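Andow Gripper Build: Frequently Asked Questions
Last updated October 28, 2022

What is Andow?
Andow is a hand-held gripper you can build at home or in a shared workshop. You carry it around, pick things up with it, and it records what it did. The recordings are used to teach a robot arm the same motions. The plans are free.

Do I need a robot arm to start?
No. The hand-held unit works alone. The arm mount, called Rilance, is a separate set of plans and can wait.

What does it cost?
Our last one came to 86 dollars in parts, without the camera. Filament is included in that. Screws are cheap but buy a full box, you will drop some.

How long do the prints take?
The shell is the slow part. Plan on 2 days for a small printer. The fingers can be done in one evening.
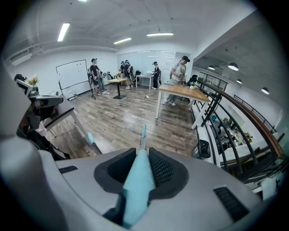 Which finger should I print?
Finger shape is the thing people change most, and the plans include several. Start with the tapered one. It has a broad base and narrows to a thin rod, like the light blue one between the mesh pads on our gray unit. The broad end takes the load. Print it lying flat, because upright prints snap at the neck. The Weerakoon finger is wider and better for cups and boxes, but it is clumsy with anything small.

Can I paint the shell?
Yes, but mask the vents first. Paint in the slots holds heat in.

The fingers don't close evenly. What's wrong?
Usually the linkage was screwed down before it was centered. Loosen both screws, close the fingers by hand, and tighten again. If that doesn't fix it, check for a burr on the slider and sand it with 200 grit.

My May print files don't fit the new base. Why?
The screw spacing changed after that release. Reprint the base plate only. The old fingers still fit.

Where do I ask for help?
Post on the Bomow board under "Builds." Include your printer model and a photo of the part.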